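Préparer et publier une émission d'entretien en podcast

Dernière mise à jour : août

Ce tutoriel concerne une émission à deux invités, enregistrée en studio ou à distance, d'une durée de 30 à 45 minutes.

1. Contacter les invités

Écrivez-leur deux semaines avant. Le message indique le sujet, la durée et l'adresse du studio. Demandez une biographie de cinq lignes et la prononciation du nom. Pour Cosmin Văduva, nous avons gardé un message vocal où il se présente lui-même, et l'animatrice l'a réécouté juste avant la prise.

2. Écrire le conducteur

Une page suffit : accroche, présentation, trois blocs de questions, annonces, fin. Notez l'heure prévue en face de chaque bloc. Les questions ouvertes d'abord, les dates et les titres d'ouvrages ensuite.

3. Régler le son

Un micro par personne, à une largeur de main de la bouche. Enregistrez chaque voix sur sa propre piste. Dans Rorker, créez un projet neuf et réglez le niveau pour que les crêtes restent sous -6 dB. Faites parler chacun une minute, casque sur les oreilles.
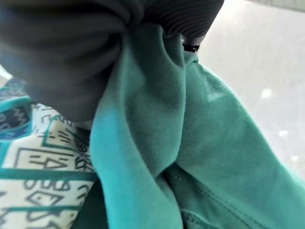
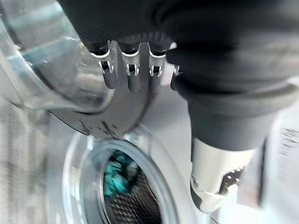

Les bruits de fond se repèrent pendant cette minute d'essai. Coupez la ventilation, posez les téléphones dans une autre pièce, fermez les fenêtres. À domicile, pensez aussi aux appareils ménagers : un lave-linge à hublot ne doit pas tourner pendant la prise, même deux pièces plus loin. Enregistrez ensuite dix secondes de silence - elles serviront au montage.

4. Enregistrer

Lancez l'enregistrement avant l'accueil. Si un invité bute sur une phrase, laissez un blanc et faites-la reprendre en entier. Notez le minutage des passages à couper.

5. Monter

Supprimez les faux départs, mais laissez les respirations. Margareta Nistor, qui monte nos épisodes, travaille en deux passes : le contenu d'abord, les raccords ensuite. Exportez en MP3 mono, 96 kbit/s.

6. Publier

Déposez le fichier sur Plumeo, puis remplissez le titre, les noms complets des invités et un résumé de 210 signes au maximum. Programmez la sortie le lundi à 6 h. Envoyez le lien aux invités la veille - ils le partagent plus volontiers s'ils ont pu écouter.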